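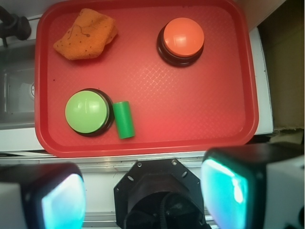
2. The Tray Set

2.1 Why these objects

Most studies of everyday sorting start from tidy categories: forks with forks, red blocks with red blocks. Kitchens are messier than that, and much more fun to think about. A thing by the sink can belong with its neighbor by color, by shape, by what it does, or just by having been put down at the same time. We wanted a set small enough to fit on one serving tray but still able to pull a person in more than one direction at once.

The Hurik set does this with very little. It has two buzzers, the kind of big push button used in quiz games, one with an orange cap and one with a pale green cap, both on black bases. It has an orange cloth, and it has a short solid green cylinder. Sort by kind and the buzzers go together, leaving the cloth and the cylinder as an odd couple. Sort by color and the buzzers split up, each one taking a partner. Neither answer is wrong, and the pull between them is strong. Everyone on the team sorted the set during planning, and we didn't agree with each other, which delighted us.

An earlier version used a spoon in place of the cylinder. We dropped it after the Clandville pilot, where the spoon made people think about washing up and the whole task turned into a discussion of what belongs in a sink. The cylinder has no such story attached. People called it a peg, a block, a battery, a piece of chalk, and one person called it "the green one that isn't a button," a label that already tells us something about how the buzzers were setting the terms.

2.2 Color

The two orange things and the two green things are not matched equally well, and we kept it that way on purpose. The green buzzer cap is pale; the cylinder is a fuller, deeper green. Anyone asked whether they are the same color will say no, yet most people will still happily put them together when the other choices are orange. This gives us a looser match on one side of the set and lets us ask how far a color pairing can stretch before it gives way to a pairing by kind.

Texture works across color in a similar way. The buzzer caps are glossy and the cloth is fuzzy, so the orange pair shares a hue and almost nothing else. We had expected the cloth to be the weak link. It was the item people enjoyed most! They picked it up first, shook it out, folded it, changed their minds and bunched it up again. A cloth has no fixed shape, and that freedom seems to invite handling in a way that a rigid object does not.

The tray itself is red. We tried a white one early on and the colors looked clean and separate, almost like a printed chart. On red, orange sits closer to its background and green stands away from it. Participants in the pilot mentioned the green things first far more readily on the red tray, and we found that interesting enough to keep the red tray for the whole study. Its floor has a fine diamond texture, handy for us, as a cylinder on its side can be nudged on a smooth surface without anyone meaning to do it.

2.3 Setting

All sessions took place at a sink. We could have used a table in a quiet room, and two reviewers of our pilot report suggested exactly that. We feel strongly about this choice, though. Tidying is tied to places. People at a sink stand, lean, reach across, and put things down within arm's length of water and metal, and they treat a tray there as something halfway through a job. At a table the same tray looks like a test.

The tray was placed at an angle, partly on the metal ledge and partly out over the basin. Participants were free to turn it or pull it toward them. The angle matters more than we first thought: with no edge squared to the body, there is no obvious "left pile" and "right pile," and people had to make their groups by moving things toward each other. 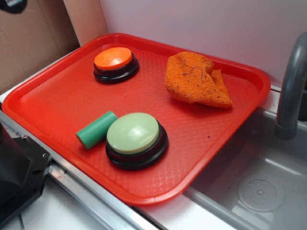 Figure 2. The tray set at the sink. The cylinder lies next to the green buzzer; the orange buzzer and the orange cloth lie farther back.

Figure 2 shows a layout of the type we call "half-paired." The green objects are nearly touching, while the orange objects share the far side of the tray without meeting. Layouts like this one turned out to be the richest in the whole collection. A reader may see one finished color group and one still open, or a green group and two leftovers, or simply four things on a tray. When we showed half-paired layouts to new participants and asked what was left to do, the answers came quickly and with great confidence, and they differed a great deal.

2.4 Procedure

Each session began with the four objects set down in one of 9 starting layouts. The participant was told, "Please tidy the tray," and nothing else. We gave no time limit and no hint as to what tidy might mean. Questions were answered with "whatever seems right to you." A session ended when the participant stepped back from the sink or said they were done.

We logged every time an object was set down, including objects returned to the spot they came from. Across 500 sessions this gave us 3000 placements. Positions were marked on an outline of the tray using the Figueroa sheet, which records nearest neighbor and the direction an object faces but leaves out exact distance. For the cloth, which has no facing direction, we noted only whether it was flat, folded or bunched.

After the session we asked each participant to name the groups they had made, if any. These names were typed into Vistusar word for word -- spelling, swearing and all -- and grouped later by 2 coders who had not seen the layouts. Where the coders disagreed we kept both readings. Some names fit color and kind equally well ("the bright ones" is our favorite headache), and forcing those into one bin would have thrown away the very thing we were after.

Cloths were not swapped or smoothed between sessions. The next participant received the cloth bunched, folded or flat, whichever the starting layout called for, and the same held for the cylinder, which could start on its side or on end. Starting layouts were rotated in a fixed order, so that no participant followed another with the same tray. Section 3 takes up the first placements on their own, before turning to the finished trays.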